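The Patient Business of Choosing a Hand

By the time I found the right door in Broltberg it was past nine in the morning, and Yayra Nyarko had already been arguing with a gripper for two hours. She told me this with great cheerfulness, handing me a mug of tea and moving a pile of printouts off the only spare chair (the other one had a controller on it, with its lid off, and I was asked kindly not to breathe in that direction).

Nyarko runs a small testing shop called Skultemach. People who want a robot arm to pick things up, and who have been told by several salespeople that several different hands are the best ones, come to her to find out which hand they should buy. It is a narrower line of work than it sounds, and a busier one. When I visited in March she had three grippers under comparison for a kitchenware packer, and the one everybody in the shop had an opinion about was a two-finger model called the Brutuvis.

"It's a lovely thing to look at," said Imke Lammers, who writes most of the test programs and who had been hoping, I think, that somebody would ask. "It closes so softly. And then you give it a bowl."

Bowls, I learned that morning, are a misery. A box has sides, and a box will sit still while you take hold of it. With a bowl you have to come down over the rim, one finger in and one finger out, and if the wrist is tilted even a little the whole thing wants to swing away from you like a gate. Lammers had run 269 bowl picks on the Brutuvis by then and 95 of them had gone wrong in one way or another, which she considered interesting and the customer, I gather, did not.

Its rival on the bench was the Tamuno, a heavier hand with blunt fingers and none of the charm. It had a poor first week. Nelu Ilie, who looks after the mechanical side, went through the mounting bolts one evening and found the adapter plate sitting at a slight angle, and after he'd put that right the Tamuno began to do rather well, to the disappointment of those who had bet lunch on it failing.

A good deal of the arguing now happens before anybody touches a bolt. Skultemach builds its tests in simulation first, with an arm, a table and a jumble of items, and runs the same approach over and over while the staff get on with something else. The batch running that day had reached trial 1132, and I stood behind Lammers's shoulder with my tea going cold and watched a few of them go by. 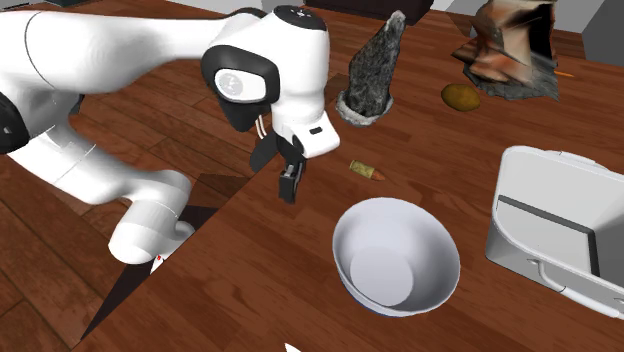 What she likes about doing it this way is that you can be as unkind as you please. You can shift a bowl by the width of a fingernail, turn the wrist a degree, put some awkward neighbor right where the fingers want to come down, and do it all again before lunch. What she doesn't like is friction. A rendered rim is as slippery as you tell it to be, and for a long while she had been telling it wrong, so that the Brutuvis looked like a genius on her screen and went back to dropping crockery on the bench.

Nyarko keeps a shelf of that crockery, chips and all, next to the kettle. She picked up one of the worst pieces and ran her thumb along the edge while she told me about the report, which would probably recommend the Tamuno for the bowls and something cheaper for everything else. She wanted one more round on the bench first, though, with new finger pads, and Ilie was already under the table looking for the box they had come in.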